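Most of what follows was learnt by doing it wrong first, usually on a feast day and usually in good clothes. I've looked after the linen cupboard, the candle drawer and a fair share of the hall kitchen at our church in Clunano for longer than I intended when I said I'd "help out until Easter". They didn't say which Easter.

New tips go at the bottom, except when I forget and put them in the middle.

## Wax

### On the altar cloth

Leave it alone until it's hard. I know. It's sitting there looking at you. Leave it.

When it has set, put the cloth in a bag in the freezer for an hour, then crack off what you can with the back of a butter knife. Lay the cloth between two sheets of plain brown paper and go over it with a warm iron, moving to a clean bit of paper each time the grease comes through. Not newspaper, unless you want the football results on the fair linen.

If the candle was coloured you'll be left with a stain after the wax has gone. Dab methylated spirit on from the back with a white rag, windows open, nothing lit. Try it on the hem first. Then wash as usual.

### On the carpet

Same idea, but with a bag of ice in place of the freezer, and a very low iron if the carpet is synthetic. Ours is, in spite of what the plaque by the door implies about the generosity of the donor.

### On the candlesticks

Hot water from the tap and a soft cloth. Don't pour the waxy water down the sink. I did, in my first winter, and met a plumber called Jaime Figueiredo, who was very nice about it and not cheap. Use an old bucket, let it go cold, lift the wax off the top and bin it.

A thin smear of cooking oil inside the socket lets the next stub slide out with no swearing. Wipe it nearly dry or the candle will lean.

### Candles that burn badly

Trim the wick to the length of a small fingernail. Keep the candle out of the draught from the side door. If it's burning down one side, turn it, and if it still burns down one side, it's the draught and you haven't moved it far enough. Bent candles can be softened in warm water and rolled straight on a worktop, though never quite as straight as the person in the second pew would like.

## Linen

Purificators and corporals get their first rinse by hand in plain cold water. In our church, and I expect in yours, that first water goes on the garden and not down the drain. The rosemary by the vestry door is enormous and I draw no theological conclusions.

After that:

- Lipstick: washing-up liquid, worked in with a finger, left ten minutes, rinsed cold. Repeat.
- Red wine, fresh: blot, cold water, blot again. For plain white linen you can stretch it over a bowl and pour boiling water through from a height. Mind your wrists.
- Red wine, discovered a fortnight later in a balled-up cloth at the back of the drawer: overnight soak in oxygen bleach and a few words with whoever put it there.
- Rust spots: lemon juice and salt, left in the sun, rinsed well. Never chlorine bleach on rust, it sets it.
- Lace edging: in a pillowcase, gentle wash, dried flat.

Iron linen while it's damp. If it has dried out, sprinkle it, roll it in a towel and have a cup of tea. Iron embroidery face down on a folded bath towel, and the crosses will stand up instead of going flat and shiny like a school skirt.

Long cloths are better rolled than folded. Analyn Belmonte brought us the cardboard tubes from inside carpet rolls, which I covered in old sheeting, and the frontal cloth hasn't had a crease down the middle since March. We do now have tubes sticking out of a cupboard at head height.

## Brass and silver

Before you polish anything, find out whether it's lacquered. Lacquered brass wants a damp cloth and nothing else. If you go at it with metal polish you will take the lacquer off in patches and then you'll be polishing the rest of it for ever, which is how I come to spend Holy Saturday with an eagle.

For the unlacquered sort, use very little polish and a cotton bud for the fiddly bits. The white crust left in the feathers is old polish. A soft toothbrush and warm soapy water will shift it, then dry it straight away.

Silver should be washed in warm water with mild soap as soon as you're home from the service, dried and put away in its bag. No rubber bands round the bags. Rubber blackens silver, and will do it through the cloth. Don't dip anything gilded inside, and don't put the chalice in the dishwasher, even on the glass setting, even if it's late.

## Incense

Charcoal keeps in a screw-top jar. Once it's been left open in a damp vestry it won't light, or it lights on one side and goes out at the Gospel. You can dry it in a low oven, on a tray you don't need for biscuits.

A layer of sand in the bottom of the thurible saves the metal. Tip the ashes into something with a lid that isn't plastic and leave them outside overnight, however dead they look. Sooty resin on the chains comes off with surgical spirit.

## The shared lunch

Food is where people have opinions. We can have over 90 in the hall for the patronal feast, and every one of them knows a better way to cut a quiche.

Put the plates at one end and the cutlery at the other, rolled in a napkin. If you put the forks at the start, people carry them in their mouths.

Ask for dishes by surname, A to L savoury and the rest sweet, or you will get trifles. We once got nothing but trifles and one bowl of olives. Spiritually it was a very joyful afternoon. 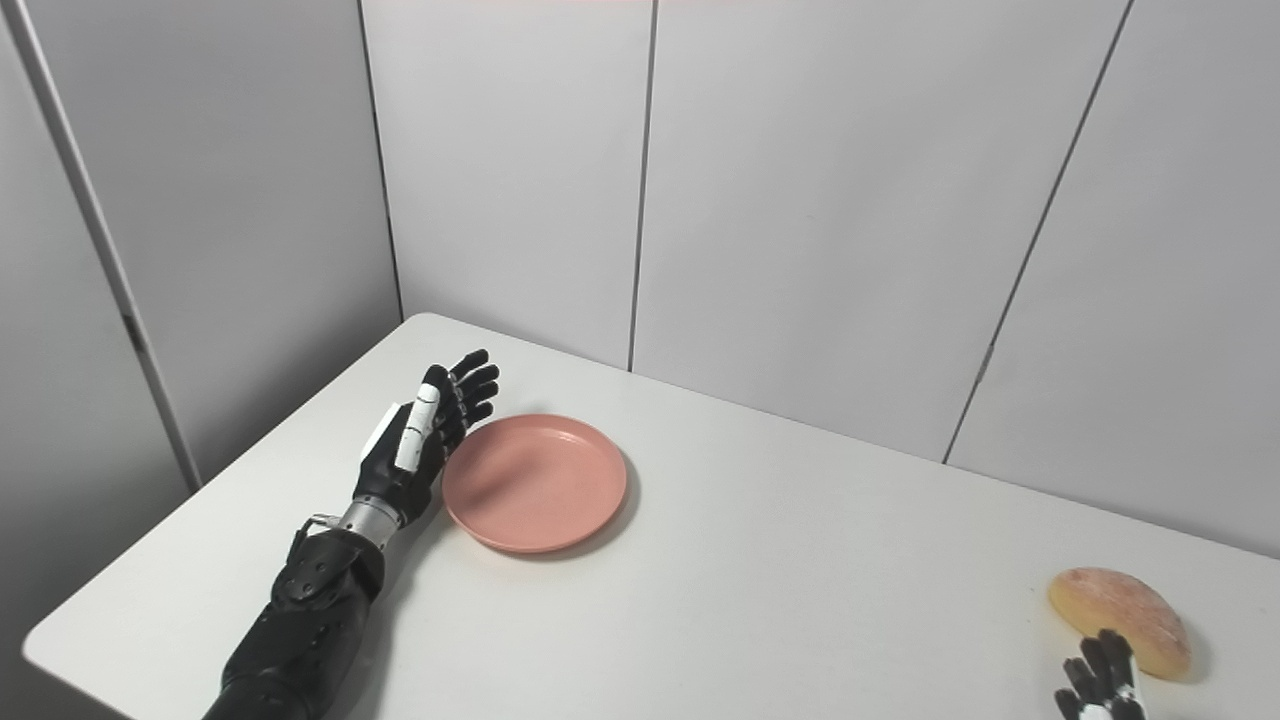 Anything without nuts, milk or gluten needs to be set apart from the general scrum, with its own spoon and a card saying what's in it in large writing. I'd given up on flags in cocktail sticks because children collect them. What does work is a coloured plate kept for that job only. A salmon-pink one on a white tabletop can be spotted from the far end of the hall by a person without their glasses, and it looks odd enough next to the church white that it doesn't get borrowed for sausage rolls. Pick a colour no one in the parish would choose for their own kitchen and you'll keep it for years. Wash those plates first, in clean water, before the bowl turns to gravy.

### Keeping it hot, or at least legal

Cooked rice shouldn't be left sitting about. Cook it last, serve it hot, and don't send the leftovers home with Father, however hopefully he hangs round the hatch. Soup goes in a slow cooker, but heat it properly on the hob first, as a slow cooker takes all of the notices and most of the sermon to get going.

Cold things stay in the fridge until grace is being said. If grace is being said by Lourenço Esteves, wait until he's reached the missionaries.

### The urn

Fill it before the service and switch it on at the last hymn but one. In a hard water area, descale it with citric acid: a couple of heaped tablespoons in a full urn, heat it, leave it an hour, empty, rinse twice. Put a note on it while you're at it. A big one. We served a pot of lemon-flavoured tea to a visiting choir and they were too polite to mention it until they wrote to thank us.

Tea towels want boiling now and then. They also want not to be used for the floor, the font or anyone's nose.

## Flowers

Lily pollen on a surplice: don't rub, don't wet it. Lift it with sticky tape, shake the thing out of doors, then hang it in the sun. Better still, pinch the anthers out when the flowers open. I've been told this spoils the look. I have also been told that I'm the one who does the laundry.

Slimy vases come clean with a spoonful of uncooked rice, a drop of washing-up liquid and warm water, swirled about. For a narrow neck, leave a denture tablet in it overnight. Ask round, somebody will have one.

Change the water midweek. The smell on the stairs is the water.

## Books and cupboards

Hymn books that smell of cellar should be stood on end, fanned open, somewhere dry with moving air. Brush any mildew off outside, with a soft brush and a mask on. A tray of bicarbonate of soda in the cupboard helps with the smell, though only if you change it, and it does nothing for the damp itself. Leave a hand's width between the shelf and an outside wall.

Mothballs near vestments, please, no. Cedar blocks, lightly sanded once a year, and a proper look through the woollens each spring. If you find holes in a stole, bag it and put it in the freezer for two weeks, then bring it back to room temperature before you open the bag. Label the bag as well. Mine shared a shelf with the peas, and my brother-in-law was found holding it up to the light at teatime, wondering how long to give it in the microwave.

## Added since

From Trinidad Lorente: chewing gum under pews comes away with an ice cube and a plastic scraper. She did our whole north side and says the choir is worse than the Sunday school.

Squeaky kneeler hinge: rub with a candle stub. You'll have plenty.

Palm crosses drying out before you've folded them: wrap the strips in a wet towel and leave them in the bath overnight. Warn the household.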